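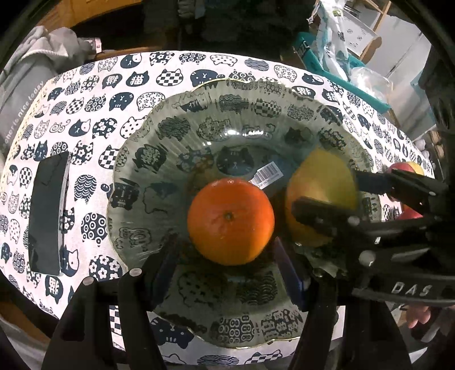 Call for trial participants: Melis two-finger hand tool

Ziltutum is seeking participants for a home trial of the Melis, a hand-held gripper sold as a kit for recording everyday handling tasks. The trial is run from our Dellport workshop and is open to residents of Dellport and Hutunville. Applications close at the end of October.

About the product

The Melis is a manually operated gripper with two linked fingers and a soft pad on each fingertip. A camera on the body records the fingers and whatever they are handling. The kit can be ordered as a single tool or as a left and right pair, and the pair retails at $1,298. This trial concerns the pair only. The recordings will be used to assess pad wear, finger alignment and the clarity of the printed instructions before the next production run.

What participants do

Each participant completes 14 sessions at home over five weeks. A session lasts 34 minutes, including set-up. Tasks are chosen from a printed list and use ordinary household goods. They include:

Moving whole fruit into and out of a bowl
Folding small towels and placemats
Opening and closing containers with a screw lid
Sorting cutlery into a tray
Passing an object from one tool to the other

Fruit tasks call for at least two shapes of fruit, such as an orange and a mango. Retail stickers may be left on. Bowls may be glass, ceramic or plastic. Patterned tablecloths are acceptable and do not need to be covered. Please keep letters, bank cards and family photographs out of camera range.

After each session the participant uploads the recordings and fills in a one-page form covering grip slips, pad condition and any discomfort in the hand or wrist. Dropped items are recorded on the form and the task is continued. There is no target speed.

Who can apply

Applicants must:

Be 18 or older and live in Dellport or Hutunville for the length of the trial
Have full use of both hands and no current wrist, elbow or shoulder injury
Have a table that can be reached from at least two sides
Have a home internet connection suitable for uploading video
Be able to lift and hold a light tool in each hand for several minutes at a time

Experience with robotics is not required. Both left-handed and right-handed applicants are welcome. Current employees of Ziltutum and members of their households are not eligible.

Payment and equipment

Participants are paid $34 per completed session, by bank transfer at the end of each fortnight. A session counts as completed when both the recordings and the form have been received. Groceries bought for the tasks are reimbursed up to $15 per week on presentation of receipts. Food remains the property of the participant.

The kit is supplied on loan with a charger, spare pads and a carrying case. It must be returned to the workshop within 15 days of the final session. Normal wear is expected and is not charged. Participants may withdraw at any time and will be paid for sessions already completed.

Recordings and privacy

Recordings are stored by Ziltutum and viewed by trial staff. Audio is switched off in the supplied settings. Other members of the household should be told when a session is under way. A participant may ask for any recording to be deleted until the trial closes.

How to apply

Application forms are available at the Dellport workshop counter and through the Trials page of our website. State your suburb, your dominant hand and the hours you are usually free. Shortlisted applicants will be invited to a fitting at the workshop, where finger tension is adjusted and the consent form is signed. Fittings begin at 9:30 am and at 2 pm.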